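**From:** Ylva Sjöberg
**To:** festthorpe-shared-desks
**Date:** August 14, 2020
**Subject:** Re: Pens, notes and the mesh organizers

Hello all,

Thank you Elsa for starting this subject. I wanted to answer earlier but I had the Zapata drawings to finish. I put my answers between your lines, I hope it is easy to follow.

> Elsa Magnusson wrote:
>
> Dear everyone, before we order supplies for the autumn I would like to agree on what belongs on the shared tables and what belongs in the cabinet. Last time we ordered without asking and got 200 pens, and somehow I still have to borrow one when I sign for a parcel.

I have the same experience. In my opinion 200 is too many for one order, because the pens go home in pockets when there are plenty of them. When we had only a small box in February, people took better care. I propose that we order 16 now and keep half of them in the cabinet. If they are gone in one month we can talk again.

I would also like that we stay with black ink and the click type. The ones with a cap are nice to write with, but the caps disappear the first day and then the pen is dry. Oda prefers blue for signing and she can of course have her own.

> Then the organizers. Valter thinks we should throw out the black mesh ones and buy the closed boxes from Citero. I don't have a strong opinion, but they cost money and the mesh ones are not broken.

Here I do have a strong opinion! Please let us keep the mesh ones. They are not beautiful, and I agree with Valter that dust collects in the bottom, but you can see through the sides a little, so you know if it is worth to put your hand in. With a closed box everybody will empty the whole thing on the table to find one eraser. We had such boxes at Jandach when I worked there, and each of them became a small grave for dead batteries.

The shape is also practical. The tall compartment takes tools with long handles and the low part in front is good for small things. What I would change is only how we fill them. My suggestion is this:

- Tall compartment: tools with handles, handles up. Scissors too, with the points down.
- Low front part: clips, eraser, the short pencils.
- Pens: in the organizer when you leave the table, not beside it.
- Paper notes: next to the organizer, never inside.

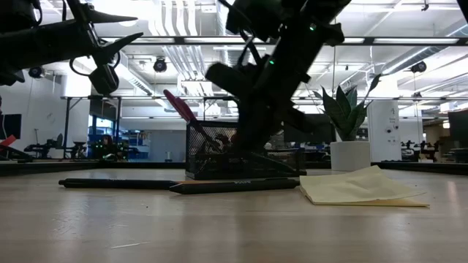
About the notes I want to say a bit more. When they are put inside the organizer they bend around the pencils and after that they don't stick to anything. On the table they stay better, but the top ones still get wrinkled if we put our elbows on them or lay a heavy thing halfway over the edge. I don't think we need to throw away a stack because the first sheets look bad. Just peel off the wrinkled ones and use them for shopping lists or to test a pen. Under them the paper is usually fine.

I looked in the cabinet yesterday and there are still yellow notes in two different shades, pale and stronger yellow. Mal-soon asked me if the color means something. It does not, they come from different packages. So please, nobody needs to sort them.

> Also, can we decide about the table surfaces? I found new scratches and I don't know if we should cover the tables with something.

I would not cover them. Mats move around and catch crumbs underneath, and the light wood color is the best thing in this room. Small scratches and scuffs will come on any table where people work. What we can do is to lift the organizers when we move them. I have seen many of us push them over the table with one hand, me also. Felt pads under the mesh could help, and I have a sheet of them at home that I can cut. If somebody wants to try an oil or a polish, please test it first on the underside and tell the list before you do it on the top. Some products leave a shine in one place and then you have to do the whole table.

> Last thing: who puts things back in the evening? Right now it is me, and I would like it not to be always me.

This is fair, and I am sorry that I did not notice it. I can take it for the rest of August. It doesn't take long if everybody puts back at least the pens. Maybe Valter or Oda can take the next month? I don't want to make a schedule on the wall, we have enough papers on the wall.

For the order, then, I count on this if no one is against it:

- black click pens, 16
- one package of yellow notes
- two erasers
- no new organizers

Mal-soon has the login for the supplier and wants to send the order together with the printer paper, so please write to her directly if something is missing. She also asked who took the good tape dispenser from the window side. It does not need to be discussed here, but it would be nice if it came back.

Best regards,
Ylva

P.S. Valter, if you still want one Citero box for your own corner, I have nothing against it. Only the shared tables I want to keep as they are.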